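I have been arguing about tabletops for most of the summer, which says something about my summer. My sister wants a new dining table and keeps sending me links, and every single one of them is plain white. White top, white edge, white legs if she can get them. I keep writing back "where does the coffee go?" and she keeps thinking I mean storage.

What I mean is that a plain white top shows everything. I had one for 8 years. It came from a shop called Nudine, it looked wonderful on the day it was delivered, and after that I spent my evenings chasing crumbs across it with the side of my hand. A single sesame seed could ruin that table. Friends would sit down and look for somewhere to put their elbows. I bought coasters, then I bought a tray for the coasters (I know).

So I am here to speak up for the busy tabletop. The cloudy one, with the veins and the odd freckle, the kind your aunt had and you swore you would never own. Cream with a bit of peach and orange drifting through it is my favorite, and I will take it in stone or in something printed to look like stone. I really don't care which. Snobs care, and they can go wipe their own furniture.
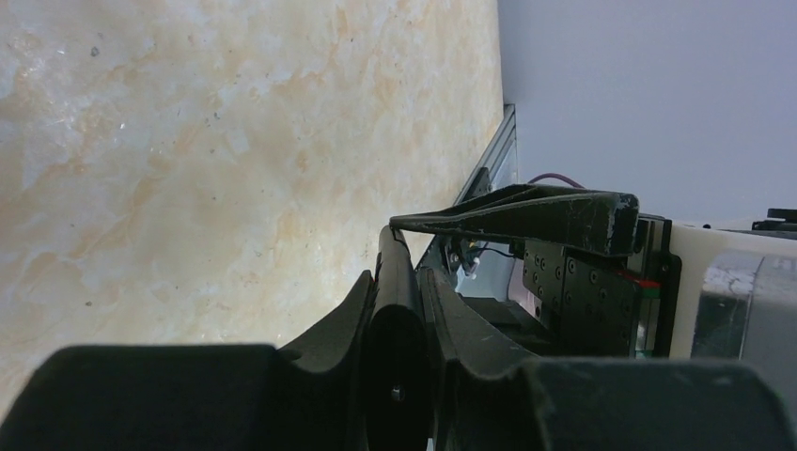
By Seraina Kälin
Aug 22, 2026

Look at how much is going on in a surface like that – tan, peach, orange, a few thin gray veins, some tiny dark specks – and it still comes across as calm. Drop some toast crumbs on it and they join the party. I'm not saying you should stop cleaning. I'm saying you get to finish your breakfast first!

The usual complaint is that patterned tops date a room. Sure they do. So does everything else. The plain white table dated my room just fine, down to the year, and so did the gray couch I bought to go with it. A veined top at least gives you something to look at while you're on the phone. My old neighbor on Cirkgate had one and I could have drawn you a map of it, because I sat over the same orange streak every time she made me tea.

The other complaint is that it fights with your plates, and there I'll give some ground. Floral plates on a cloudy top are a lot. I tried it at her place with a set of Hämmerli dishes, little blue flowers all over, and it gave everybody a headache before the soup. Plain plates, then. If you want pattern on the dishes and pattern on the table, you're a braver person than I am.

And keep the walls quiet. Pale gray, or a gray with a little blue in it, does the trick with all that warm cream and orange. I painted mine a mustard color once and the whole kitchen looked like the inside of a squash.

I also have feelings about edges. I like a metal trim, a narrow gray one. People call it diner style as if that were an insult, when some of the best meals of my life were eaten in diners. A strip of metal gives the top a clear finish, and to my eye it stops all that swirling from looking like it wants to wander off across the room.

My own table, the one that replaced the white one, came secondhand for 60 dollars from a man who was moving and wanted it gone by dinnertime. It is 63 inches long, too long for my kitchen by any sensible measure, and you have to turn sideways to reach the fridge. Zinar, my cat, sleeps on the part nearest the window. He's cream and orange himself, and twice now I have nearly put a grocery bag on him.

My sister came over last week and ate an entire croissant at it, leaning back, flakes everywhere, talking the whole time. When she got up to leave she asked if I wanted help clearing up and then stood there looking for the mess. She's still sending me white tables. The latest one ships in September, and I've told her I'm bringing the sesame bagels.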